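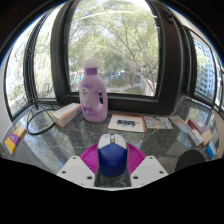 Eilif Sandberg reckons the window counter should be cleared completely before the top is resealed, down to the last scrap of paper, and that anything left out on the day goes in the bin. I said I'd go along with the clearing but not the bin. Half of what ends up there belongs to people who are only in twice a week.

March 2024. Upstairs room, window counter.

Went through what's on it. The blue and white mouse goes back to the desk by the door, where there hasn't been one for ages and people have been using the trackpad and grumbling. Needs trying on both machines first. If it doesn't work on either, put it in the electrical box, not back on the marble.

Lavender plastic bottle: not staying up here. Under the sink downstairs with the other bottles, label facing out. I don't want anything coloured standing on the stone while we're waiting to seal it. We had a ring from a plant pot last July and it took three goes with the poultice to shift it, and you can still find it if you get down low and look along the top.

Small white box next to it: ask round before moving. Same for the flat things, which I'd like in the tray on the shelf so they don't curl in the sun. Black cable to be coiled and tied. Put a tag on it saying what it's for, if anyone knows.

The marble. Dark green with lighter veins, still takes a good shine, so the polish isn't the trouble. What I'm after is the strip nearest the glass, where condensation drips in cold weather and sits. Tried water drops on a bit at the left end, wiped after 7 minutes. Left a dark patch, gone by lunch. So it's drinking a little and wants sealing. Same test at the right end left no mark at all, which I can't explain unless that end was done separately. Nothing in the old book about it.

Sealer: there's a part tin of Flollen in the cupboard, no date on it, skinned over round the rim. Not using that. Kopecký have the same type in small tins, 57 for two with delivery, or I can collect from the Hurnumport branch when I go for the hinges. Will collect. 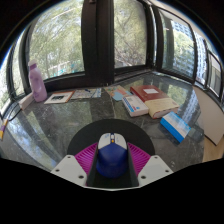

Order of work, as I see it. Everything off and into crates the evening before. Wash down with plain warm water and the neutral soap, no vinegar (someone had vinegar out again, please don't). Dry with the old towels and leave overnight with the heating on low. Seal in the morning, working from the left, in short lengths so the curve doesn't catch me out - last time I tried to do it in one run and the far end had gone tacky before I got there with the cloth. Buff off. Second coat after 6 hours if the water test still shows.

Windows stay shut while it's going off. There's a lot of pollen and bits coming off the trees on that side once it warms up.

Things go back the next day and only if somebody wants them there. Eilif would like a rule about it. I'd settle for a tray at one end.

Still to do: ask Istetitz if their offcut of felt is going spare, for the feet of the tray. Find the lid for the second crate.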